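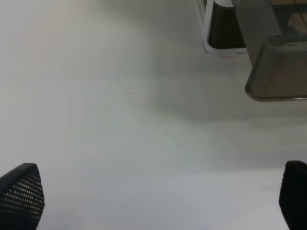 Gripper shootout, bench notes and pics from the wrist cams. August 1, 2026. Two sets of fingertips on trial, the Cakilico pads and the older Skilix ones we've been running since June. Same arm, same Jelínek controller, same grip settings for both. Quick page, will tidy later. Dotted pad on the left fingertip is what we're mostly here for, the little raised bumps show up well in this light. Smoky grey bin and the white-rimmed one are up the far end, well clear of the fingers. Jaws apart, nothing in them.

How we ran it: 254 picks all up, split over 3 sessions. Mixed bits out of the parts drawer, mostly light stuff. Force limit left alone the whole time. Anyone who wants the raw logs, they're on the Luvton share, folder called grip_compare (not grip_comp, thats the old one).

Second view, more open bench. Glare patch right of centre, just inside the table edge. The Luvton camera's auto exposure hunts a bit on white so we locked it after the first session, colours are better for it but still on the cool side. Black panel in its white surround at top left is handy for checking contrast.
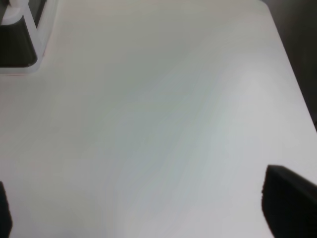 Still to do

Redo the slow close with the Skilix tips, first run had the wrong speed saved. Try the Cakilico pads on somthing shiny. Swap the controller cable, it's too short and pulls when the wrist turns past halfway. More pics once the next lot of tips arrive.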